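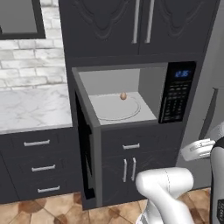
Figure 11. Microwave task in the simulated kitchen, door open, egg on the turntable.

6. Rehearsing the Microwave Task in Drandia

6.1 Purpose

This section applies to owners who have assembled the Pelonari arm at home or in a shared workshop and have finished the joint check in Section 5. The microwave task must be rehearsed in the Drandia simulator before it is attempted with the physical arm. Allow one evening for the full procedure.

6.2 Before You Begin

The following items are required:

A computer with Drandia installed and the Shimada kitchen pack loaded.
The calibration file saved at the end of Section 5.
A USB cable between the computer and the control box, for steps 9 and 10 only.

CAUTION: Keep the motor supply switched off until step 9. The simulator can send commands to a connected arm if live output has been left on from an earlier session.

6.3 Loading the Scene

1. Start Drandia and choose New Session.

2. Open the Shimada kitchen pack and select Microwave, Single Item.

3. Import the calibration file. If the program reports a mismatch in joint names, return to Section 5.4 and save the file again. Do not edit the file by hand.

4. Set the door to Open. The door is hinged on the left, and the control panel is to the right of the cavity. Owners whose own microwave opens the other way should complete the rehearsal as supplied and then consult Appendix C.

5. Confirm that the egg is standing on the turntable, toward the back. If it is missing, select Reset Objects.

Note: The clock on the microwave display is part of the scene artwork. It does not follow the computer clock and should not be used to time a run.

6.4 Setting the Approach

6. Set the approach speed to Slow and the contact limit to Light. These settings remain in force until the session is closed.

7. Place the first waypoint clear of the open door. The wrist should have room to turn without touching the door edge or any neighboring appliance. Most failed rehearsals reported by owners involve the outer edge of the door – the fingers clear it, but the wrist housing behind them does not.

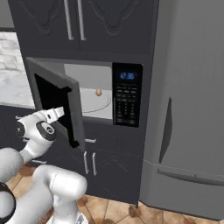
Place the second waypoint just outside the cavity and level with the egg. Place the third above the turntable, with the fingers apart. Review the path from at least two camera views. A path that looks clear from the front may still pass through the door when seen from the side.

8. Select Run Batch and enter 500 attempts. When the batch ends, open the contact report. Any entry marked Door or Cabinet requires a change to the first or second waypoint, followed by a new batch. Entries marked Turntable may be accepted if the recorded force is within the Light limit.

Note: Batches of more than 900 attempts fill the session log, and the earliest entries are overwritten.

6.5 Transfer to the Physical Arm

9. Close the batch window. Connect the USB cable, switch on the motor supply, and select Live Output.

10. Run the path once in open space with nothing in the gripper and no appliance within reach of the arm. Keep one hand on the stop button throughout.

WARNING: In a shared workshop, inform everyone present before Live Output is selected. Leave the motor supply off whenever the bench is unattended.

6.6 Faults

Error 316, "Path not reachable": move the base of the arm closer to the cabinet in the scene editor, then repeat from step 7.

Egg falls over when the scene loads: select Reset Objects. If the fault continues, reinstall the Shimada pack.

Gripper opens but does not close: check the finger limits in the calibration file against the table in Section 5.2.

Procedure reviewed by Birutė Juška and Junpei Ichikawa. Corrections may be sent to the Pelonari documentation desk.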